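My water bill came. It has a new line on it called "Distribution Resilience Adjustment." I've read it several times and I'm still not sure whether I'm being charged or diagnosed.

I live in Mengal, where water comes from the town and the town gets it from Colano, the regional supplier. So when anything goes up, each of them can point at the other. They both have good pointing arms.

The adjustment is $14 a month. It doesn't matter if you run a car wash or own one cactus. Everybody with a meter pays it.

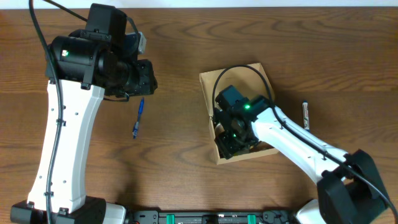 Can you lower the new charge by using less water?

Only the part of the bill based on gallons goes down when you use less. The adjustment is a flat fee, so it stays put even if you leave town for the month and shut the valve off at the street.

I asked the billing office the same thing by phone and got a slightly longer version, with hold music. The music was a flute. It was a very confident flute.

Anyway, I dug out the rate sheet. It's on the town website under Documents, then Archive, then Utilities (Other). I'd like to meet the water that counts as Other.

The sheet says the first 1000 gallons are now billed at the "base tier." Last year they were included. So the old minimum bill bought you some water, and the new minimum bill buys you the right to have a pipe.

My total went from $89 to $103. Same house, same number of showers. If you're good at subtraction you've already found the adjustment in there, and if you've noticed that the base tier should have added something on top, congratulations, you're ahead of the billing office.

I called back about that. Apparently the base tier doesn't kick in until June. They hadn't planned on mentioning it until June.

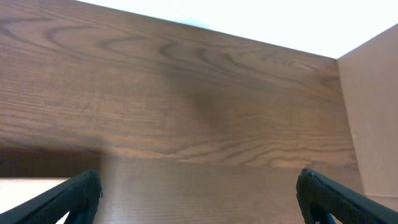

So there's a second increase sitting behind the first one, waiting its turn. I went back to the rate sheet to see if it was in there, and it was, in a footnote, in type you could lose in a carpet.

Credit where it's due, the pipes are old. There's a main on our side of town that breaks every winter, and every winter the street gets a fresh square of blacktop. It's more patch than street now. I don't mind paying to fix that. I'd just like the bill to say "pipes."

A neighbor asked if the money goes to the pipes. The notice says it goes to "resilience activities, including but not limited to pipes." I've been thinking about the not limited to.

Some of it goes to new meters. They're made by an outfit called Skindavo and they report your usage by radio, so the meter reader doesn't have to walk through my hedge anymore. I'll miss him a little. The hedge won't.

Found the actual notice, by the way. It came folded inside the last bill, behind the flyer about not flushing wipes. Here's the main part, for anyone who threw theirs out like a normal person: 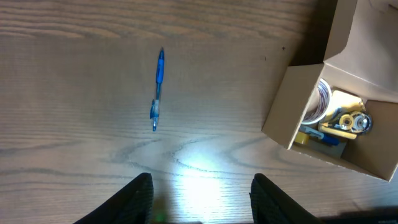 MENGAL, June

Customers of the Mengal Water Department will see revised base tier billing starting with this month's statement. The change reflects higher wholesale costs from Colano and scheduled work on older mains. Customers who have trouble paying may ask for a payment plan before their due date. Late fees are not charged while a plan is in effect.

End of notice. It was printed months ahead, which is why it says "this month" about a month that hasn't happened yet. I admire the planning. I wish the mains got some of it.

The payment plan part is worth knowing, and it's the only sentence in there I'd put on the fridge. You have to ask before the due date. If you ask after, you get the late fee and the flute.

Also, paying online costs $2 extra. The payments go through a company called Fistovance, and they call it a "convenience fee." Paying by check costs a stamp. Paying in person at the counter is free, but the counter closes at 4 p.m. and for lunch.

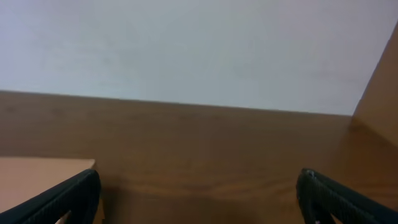
I tried the counter. There's a drop slot outside for after hours, and it takes checks only, no cash, and you have to write your account number on the check or it goes to wherever those go.

Account number is the long one at the top right of the bill. There's another long one at the bottom. Don't use that one. I used that one.

A few people are asking how to tell if they have a leak before the base tier starts. Turn everything off, look at the meter, wait an hour, look again. If the numbers moved, it's probably the toilet. At my house it was the toilet.

The new flapper was cheaper than one month of resilience.

There's a public comment period on the June change. Comments have to be in writing and dropped off at the counter, so see above about lunch. I've got mine done. It's one page and I kept the word "flute" out of it until the second paragraph.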